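Chores and Machines: Where the Work Stands
Zallell Institute Newsletter
May 28, 2023 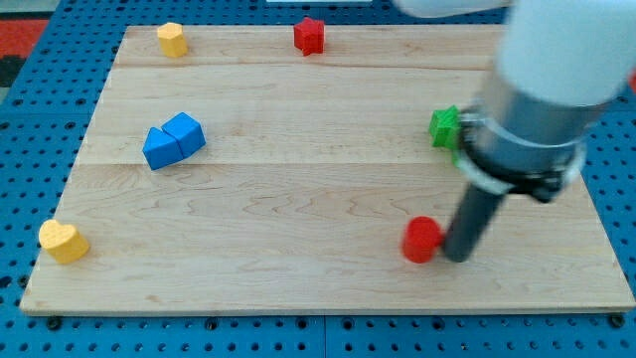 Robot arm with rod tool beside a red cylinder, block-pushing station, Zallell Institute.

The Household and Workshop Tasks Program at the Zallell Institute has completed its first full round of trials on tabletop sorting and clearing. The program was established last October to answer a question that member organizations put to the Institute regularly: can a machine yet be trusted with the ordinary chores of a home or a shop floor? The answer from the first round is a qualified no, with progress in certain areas.

Work at the block-pushing station is limited to a single kind of action. The arm carries a plain rod and has no fingers, so an object can be moved only by pushing it along the board. Instructions are given in everyday language, such as "move the red cylinder next to the green star" or "bring the two blue blocks to the left side." The program selected pushing as a starting point for the study of chores because a great deal of common work depends on it. Crumbs are swept, plates are slid along a counter, and parts are nudged into line on a bench before they are picked up.

The first round comprised 2,337 instructions, issued over 14 weeks. Short instructions involving one block and a nearby goal were carried out reliably. Results were weaker when the block had to travel past others, and weaker again when an instruction required several moves in a fixed order. Star and heart shapes proved harder to steer than the cylinder, as they tend to turn when the rod meets them off center. In a number of trials the arm pushed a block against the one it had been told to leave alone and then spent the remaining time trying to separate the two.

Jaanus Lapiņa, who directs the program, advises members against reading these results as a forecast for the kitchen or the stockroom. "A board with a few blocks on it is a very forgiving place," he said. "A sink full of dishes is a different matter. We would ask members to look at how the arm recovers from a poor push, and at present it recovers about as well as a patient beginner."

A comparison exercise was carried out with the Gilley workshop in Birkania, where staff sort small fittings by hand before assembly. Staff there completed a set of 100 sorting moves on a copy of the board, and the arm was given the same set. The staff finished well ahead of the arm and made fewer errors. The arm's pace did not change from the first move to the last, a point the workshop's managers noted with interest. The Institute does not recommend that any member replace hand sorting at this time.

Members considering the purchase of equipment are asked to keep the following in mind. Demonstrations are usually given on a cleared surface with objects known in advance. Prospective buyers should request a trial with their own items, placed by their own staff, and should ask how often a person had to step in. The Institute will provide a short list of suggested questions on request.

The second round will be supported by a grant from the Boateng Fund. It will introduce household objects of uneven weight, including cups, sponges and folded cloths, and will test whether an instruction can be corrected while the arm is in motion. A gripping tool will be studied separately. Results will be circulated to members on completion.

The full report on the first round is available to member organizations from the program office. Requests to visit the station should be submitted in writing and should state the size of the party and the type of work the organization performs.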